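Flelley (game)

Flelley is a tile-placement board game for two to four players, designed by Sarita Sengar and published by Stavano. Players lay courses of coloured bricks on a shared grid and score for unbroken runs of their own colour.

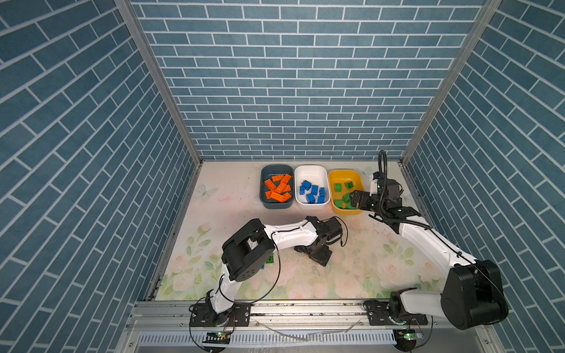
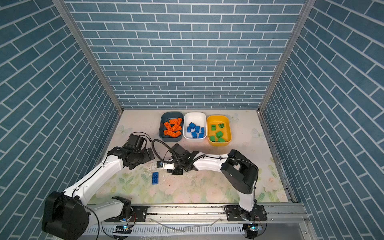

Building bricks sorted by colour into bins

The first printing comprised 1,276 numbered copies, sold by mail order and through hobby shops. Each contained 103 tiles, a folding board, a cloth draw bag and a 17-page rulebook. A second printing replaced the cloth bag with a cardboard tray and corrected an error in the scoring table.

Play

On each turn a player draws a tile and places it beside one already on the board. A tile may not be laid across a joint in the course beneath it unless both supporting tiles share a colour. A run is scored when it reaches 4 tiles and is then closed to further play. The game ends when the bag is empty or no legal placement remains; ties are broken in favour of the player with fewer closed runs.

Variants

The Gilani variant, devised by Tariq Lodhi, deals each player a concealed hand in place of the draw bag. It was adopted as an optional rule in the second printing. Zultum, a later expansion, adds a neutral grey tile that may be placed over any joint but scores nothing.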